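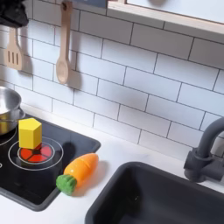

Quiet time after the nap is gone: how do you get it to stick?

Posted by Aitana Lorente, 18 June 2020
Filed under: Toddlers and preschoolers > Sleep and rest

Hello everyone, I have been reading this site since my daughter was tiny but this is my first time posting, so please bear with me if I go on a bit. She turned 3 in January and gave up her nap all at once. One week she was sleeping until I had to wake her, and the next she was standing up in bed singing at me. I tried for a month to bring it back (darker room, later lunch, a longer walk in the morning) and all that got me was a child who was wide awake at bedtime on the odd day it worked.

So I've made my peace with the nap. What I would love to keep is the rest in the middle of the day, for both of us! I work from home in the afternoons and I had counted on that time. At the moment I put her in her room with books and she lasts maybe as long as it takes me to pour a coffee, then she's at the door asking if it's over. If I send her back she cries, and then nobody has rested. Did any of you start from this point and get to a real quiet time? How long did you ask for in the beginning? And do you let them have all their toys or just a few?

Maite Ortuño

Oh, I remember this so well, and I promise it gets easier. We went through it with our oldest when we were still living in Vallejo, and then again with the twins, who were worse because they had each other to talk to.

Start much shorter than you want to. We began with 8 minutes on a kitchen timer, and I know that sounds silly when you are hoping for an hour, but the point of that first week is for her to find out that quiet time ends and that you always come back when you said you would. I went in the second the timer rang, made a big fuss over her, and we had a snack together. After that we added a little every few days, and if there was a bad day we stayed where we were until it passed. By the end of the summer we had almost an hour most afternoons.

Let her hear the timer or see it, too. "In a while" means nothing at that age. Mine liked a little lamp that changed color, and my sister used an album of songs and told hers that quiet time was over when the music stopped.

As for toys, we had better luck with things they could pretend with than with puzzles, where they would get stuck and call for me. Dolls, blocks, animals, play food. Books stayed on the bed. I'd put away anything that makes a noise or has a lot of little parts, or you'll be picking those up at four o'clock when you have no patience left.

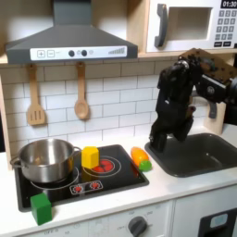
Play kitchen with range hood and microwave

One more thing, and then I'll stop. Do it at the same point in the day even on weekends. Ours came right after lunch, then bathroom, then a story, then timer. When we skipped it for a trip we had to go back almost to the start.

Dinesh Siriwardena

just move bedtime up. ours goes down at 6:30 now and I do my work then. we never got quiet time to work and I gave up trying, he's fine

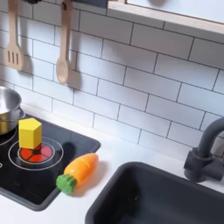 Page 2 of 3

Seraina Berchtold

I agree with nearly everything Maite wrote, but I'd like to add something about the crying, because that was the part that wore me down. I looked after children in my home in Prillavdale for years before I had my own, and some of them simply could not be in a room with the door closed. It made no difference how nice the room was. With those children I left the door open and sat in the hallway with my mending, not talking, and moved my chair a bit farther off each week. It is slow, I won't pretend otherwise, but they did settle.

If she comes out, try walking her back with the same few words every time and no discussion. I used "It's still quiet time, I'll see you soon." You'll be very tired of saying it. Also check that she isn't hungry. A lot of our trouble went away when lunch got bigger.

And Aitana, some afternoons she'll probably fall asleep on the rug anyway. I let mine have 20 minutes and then opened the curtains.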